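Dark finishes on brass: a conversation with a finishing shop

Skurham has run a plating and patination shop on the Nolville side of Brorkcombe for long enough that most of its customers are the children of earlier customers. It finishes door furniture, cabinet pulls, towel bars and a certain amount of marine fittings. The shop manager, who trained as an electroplater and still mixes some of the solutions personally, agreed to talk on a Thursday afternoon between loads, on the condition that the interview dealt with process and left prices alone.

The first question was what the trade means by oil-rubbed bronze. "Very little, in a strict sense," the manager said. "There is usually no bronze in it. The base is brass or a zinc casting, and the colour comes from a chemical conversion of a copper-rich surface. The oil went on at the end, historically, to deepen the tone and slow down handling marks. Most of what is sold under the name now has a lacquer on it and has never been near oil."

For solid brass the route is short. Parts are degreased, rinsed, given a light acid dip to remove oxide and then darkened directly in a solution that reacts with the copper in the alloy. Zinc castings need more preparation, as the darkening solution does nothing useful on bare zinc and will attack it. They are given a copper layer first. Skurham uses two copper stages for this, an alkaline one to get a sound bond and an acid one to build thickness and level the surface.

"People skip the second stage to save time," the manager said. "You can tell when they have. Somebody relieves the edges with an abrasive pad to get the highlights and goes straight through to the casting. It shows up grey, and there is no repair except stripping the part and starting again."

Relieving is the step that gives the finish its character. After darkening, the part is almost uniformly black and rather flat. It is then worked over with a fine pad and a little water so that the raised details come back towards brown, while the grooves keep their colour. On turned parts it is done on a slow spindle. On anything with an awkward foot or a flange it is done by hand, and the manager holds that no two operators have the same pressure. For large orders one operator therefore relieves the whole batch, up to 2,000 pieces, even when this delays delivery.

"A customer will accept a batch that is slightly browner than the sample. They will not accept two browns on the same run of cupboards."

The conversation moved on to where these fittings end up. The manager's view is that kitchens are harder on a dark finish than bathrooms, which runs against what most buyers assume. A bathroom has more moisture in the air, but the contact is mild: clean hands, damp towels. In a kitchen the same fitting meets acids from fruit and vinegar, salt, grease and whatever cleaner is used to remove the grease. Heat has some effect as well, mainly on lacquers, and the manager advises against fixing lacquered pulls directly above an oven vent. 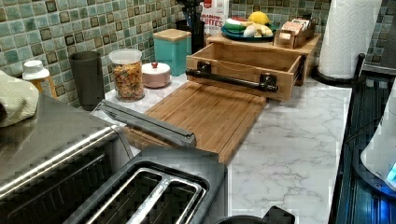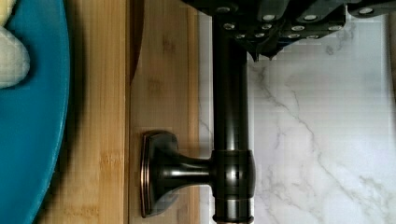
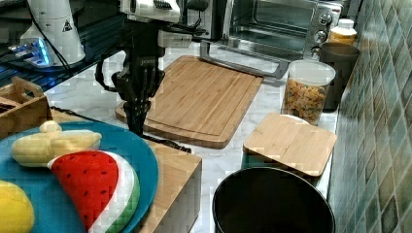
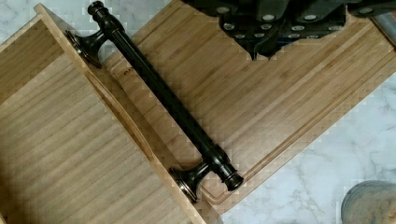 Kitchen fittings and surfaces. First picture: veined worktop with mosaic tile behind. Last picture: cabinet pull in dark bronze, on bamboo.

Asked which cleaner does the most harm, the manager named limescale remover. "It is acid, and it is sold to be left in place. On chrome you get away with it. On a converted copper surface it takes the colour off in the time it takes to answer the telephone." Bleach is second. Washing-up liquid in warm water, wiped off with a dry cloth, is what the shop recommends on the slip it puts in each box. The manager doubts that the slip is read.

The argument between lacquered and unlacquered finishes has gone on in the trade for decades, and the manager takes a moderate position. Lacquer holds the colour at the point of sale. When it fails it does so locally, usually at the spot where a thumb lands, and the bare patch then ages at a different rate from everything around it. An unlacquered finish starts changing as soon as it is used and changes across the whole surface. The grip lightens, the feet stay dark. Some buyers regard this as the purpose of the finish, and others send it back.

"I ask them what they think it should look like after three winters," the manager said. "If they say the same as today, I sell them lacquer. If they start talking about their grandmother's door knobs, I sell them wax."

Wax needs renewing. The shop uses a hard paste wax applied to a part that has been gently warmed, so that it flows into the grooves, and buffed once it has cooled. At home the warming can be left out. A thin coat on a soft cloth is enough, and the usual mistake is to put on too much, which stays tacky and collects dust at the base of the posts.

Testing was the subject on which the manager was most forthcoming. The standard salt spray cabinet is kept for contracts that ask for it, although its results are thought to say more about coastal weather than about domestic wear. For its own purposes the shop relies on an artificial sweat solution and a rubbing rig built around an old Sekiguchi bench drive, with a felt pad loaded by a lead weight. The rig runs overnight. Panels are compared in the morning under a north-facing window, and the worst ones are kept in a drawer and shown to new staff.

"The drive is older than most of the people here. It was bought for a polishing line that never got installed. I have been offered a digital replacement and I do not see what it would tell me. The pad goes back and forth and the finish comes off or it does not."

Effluent takes up more of the working week than it used to. Rinse water from the copper stages is treated on site, and the sludge leaves in sealed drums. The darkening solutions are more troublesome, as older recipes rely on selenium compounds that are toxic and costly to dispose of. Skurham has moved part of its work to a sulphide-based solution. The colour is warmer and the smell is considerably worse, and extraction over those tanks had to be rebuilt before the staff would agree to work at them. The manager is not satisfied with the depth of black on flat surfaces and expects to keep both systems going for some time.

The last question concerned matching. Householders often write in wanting one replacement pull for a set fitted years earlier. The shop will do it if an original is sent with the order, though the manager tends to suggest something else first: take a pull from a cupboard that is seldom opened, move it to the conspicuous place, and put the new one where it came from. "They will age towards each other. It takes a while, but so did the first lot."

A timer went off on the plating line shortly after four, and the manager went to lift the load.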